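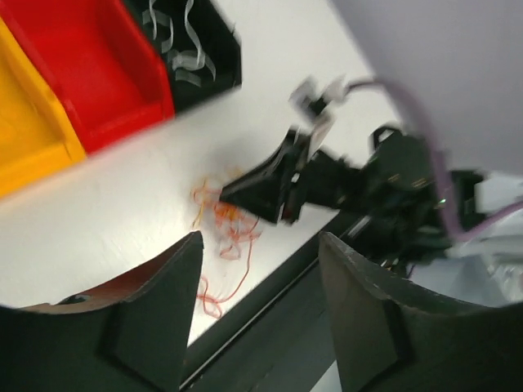 Yellow, red and black bins on the worktable, with orange-red strands in a loose tangle.

I got to Ida Tiedemann's place on a Monday with wet shoes and a bag of my own yarn ends, which she took off me before I'd even sat down. "Oh, these are good," she said, pulling out a green bit I'd been about to throw away. "Is this Mamar? It feels like Mamar."

It was! She can tell by touch, apparently. Ida has been knitting for 53 years and runs the scrap swap at Willora, the little yarn shop on the corner past the bakery. You bring what you have left over, you take what you like, and no money changes hands. I wanted to know how it got going.

"I had a blanket on the needles and I ran out of blue," she told me. "The shop had sold the last one. So I put a note on the door asking if anybody had some, and I went home with 20 blues. None of them matched. I used them all."

That blanket is on her couch now (I sat on it, very warm) and it has 225 squares. Her sister in Walleck has been after it for years. "She can have it when I'm done with it," Ida said. "I'm not done with it."

We talked a long time about joining ends. Ida doesn't like knots, and she has strong feelings about people who do. "A knot works its way to the front. You'll be wearing it in church and there it is." She overlaps the two pieces for a few stitches and weaves the tails in later, usually in front of the TV.

What's the shortest piece she'll keep? "As long as my hand. Shorter than that goes into stuffing. I did a rabbit last winter that was all Beltrán sock wool on the inside, the most expensive rabbit in town."

The next swap is in May, and she wants more reds. I went home with a bag bigger than the one I came with.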